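About us | Tralldale Play Kitchen

Hello, and welcome to Zaso! We're a small workshop in Tralldale and we love play food – the strawberries, the plates, the shopping lists scrawled in crayon, all of it. We began with 2 shelves and one very battered toy till, and these days we lend play kitchen sets to 47 nurseries and playgroups between here and Ukbridge.

Every set gets laid out on a table before it goes anywhere. We match fruit to plates, check the colours look cheerful together and have a bit of a play ourselves (well, you have to!).
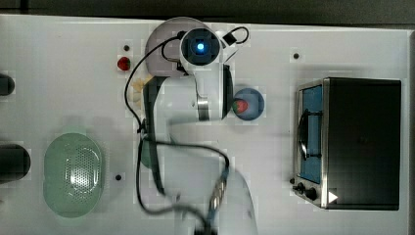

Strawberries and a blue plate on the white table.

Strawberries are our most requested item by miles, and children will serve them with anything, gravy included. Our Yusof picnic set has 17 pieces and is the one we'd suggest if you're new to borrowing. It packs flat and fits on a low shelf.

Last November we sent out our 1,292nd set, and we had cake! Come and see us if you're passing, the kettle is usually on and you're welcome to rummage.

Filed under: Who we are, Play & Pretend
Last updated: May 14, 2026
We use cookies to remember your basket. Accept | Manage settings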